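Progress report to the Plaltanon Fund, second period
Project: Low-snow water supply for the Clendau valley
Prepared by Inna Derkach, project manager

## Summary

The project is on schedule for everything except the stream gauge at Tranow, which went in late. The snow survey is finished for the season. Irrigation districts have started using our runoff outlook, and two of them changed their spring delivery plans after seeing it. We are asking for one change to the budget, described at the end of this report.

## Snow survey

The valley went into the winter with dry soil and very little early snow. Our crew measured depth and water content at 32 points between the lower meadows and the ridge above Schumacher Creek. Each point was visited once a month from January through April. Three points were skipped in February when wind slab made the upper traverse unsafe. We filled those gaps with values from the nearest points at the same elevation, and they are flagged in the data table.

Most of the snow we did get came in March and fell above the middle benches. South-facing slopes were bare by the April visit. The north side held on longer, and the creek below it is where we expect most of the late-season flow.

## Stream gauges

The grant pays for 2 new gauges. The Schumacher Creek gauge has been reporting since December. Tranow was delayed by the county's bridge permit and then by ice along the bank. It began reporting in April, so we have no winter baseflow record there. We will use hand measurements taken from the bridge, but these are less reliable and should be read that way.

## Work with water users

We held a meeting in Clendau in March for ditch companies, the town water department and the ski area. The ski area shared its pumping records for snowmaking, which we had requested last year. Its withdrawals were heaviest in early winter, when the creek is already low. The town asked for a version of the outlook that fits on one page, and we now send that out with the full one.

Irrigators mainly wanted to know when the peak would come. Our current outlook puts it in May, earlier than most of them had planned for.

## Budget

Spending is in line with the approved plan. Travel is under budget after the skipped February points. Gauge installation is over by $600, all of it for the second trip to Tranow. We request permission to cover this from the travel line. No additional funds are needed.

## Next period

- Hand measurements at Tranow every 7 days through the runoff peak
- Comparison of the outlook with measured flow at both gauges
- Draft of the snowmaking withdrawal section, to be reviewed by the ski area and the town before release
- Fall meeting with water users, date to be set

The full data table and the receipts for the Tranow trip were sent separately.

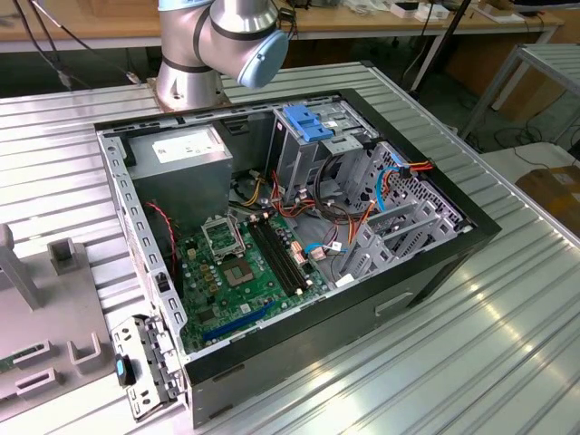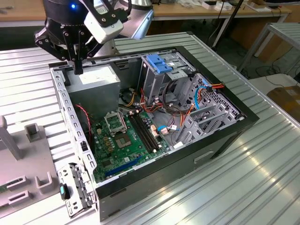
*Open desktop tower on the worktable, power supply and motherboard in view (both photos).*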